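Hanging a cloth backdrop behind a table

Updated April 29, 2022

A plain cloth backdrop covers a busy wall and makes lettering easy to read. You can put one up for a birthday table, a school display or a corner of the workshop where you take pictures of finished work. It takes less than an hour if the cloth is pressed first.

Choosing the cloth

Black hides the most. It also shows lint, so run a sticky roller over it before it goes up and again after. Thin cotton lets light through if there is a window behind it. Hold a piece up to the window before you buy the full length. An old flat sheet dyed black works, though the hem will usually take the dye a little darker than the rest.

Wash new cloth once before cutting. Some of it shrinks, and the last piece I bought came up nearly 3 inches short.

Getting the creases out

Cloth that has been stored folded keeps its lines for a long time. Iron it on the back, with steam if the fabric can take it, and carry it to the table over your arm. If you can't iron it, hang it the night before and mist it lightly with water. This softens the small wrinkles. The sharp fold lines mostly stay.

For storage, roll the cloth on a cardboard tube. Mine is a carpet tube cut down with a hand saw.
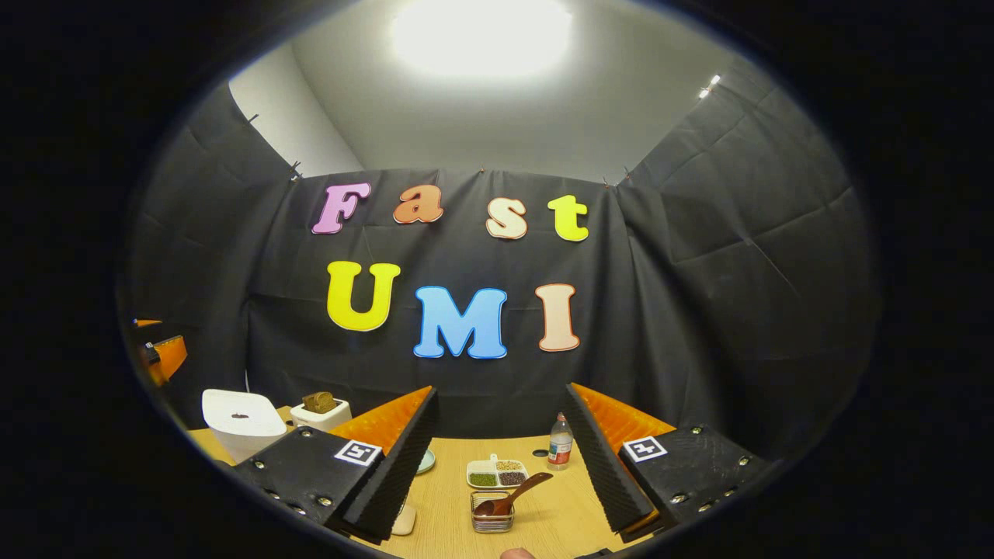
Carys Howells

Three sides are better than one if the table will be seen from an angle. Black cloth hung in panels, one straight across the back and one angled out at each side, closes off the view around a light wood tabletop. Start with the center panel and get its top edge straight. Then do the sides, letting each one overlap the center by a hand's width so no wall shows at the corners.

Clips or pins

Clips are quicker than pins and leave no holes. Put one at each top corner first, then fill in between wherever the edge sags. Heavy cloth needs more of them. If the top edge still droops, fold it over once before clipping, so the clip has two layers to bite on.

Putting up letters

Large cut-out letters in light or bright colors show up well on black. Yellow, pink, orange and sky blue are all easy to read from across a room. A contrasting outline around each letter helps the pale ones.

For two short words, use two rows and make one row larger. Lay everything out on the floor first and measure the gaps there. Fasten the middle letter of each row, then work outward. Step back after every letter, as one that hangs slightly low is hard to notice up close.

Card letters can go up with double-sided tape, but tape lets go of fuzzy fabric after a day or so. A small safety pin taped flat to the back of the letter holds longer. Foam letters are heavier and want two pins, both near the top.

Lights

A ceiling light shows up every wrinkle in the cloth. Look at the backdrop with the room lights on before you decide it is finished. A small spot light aimed at the table can help, but keep any lamp that gets hot well away from the fabric.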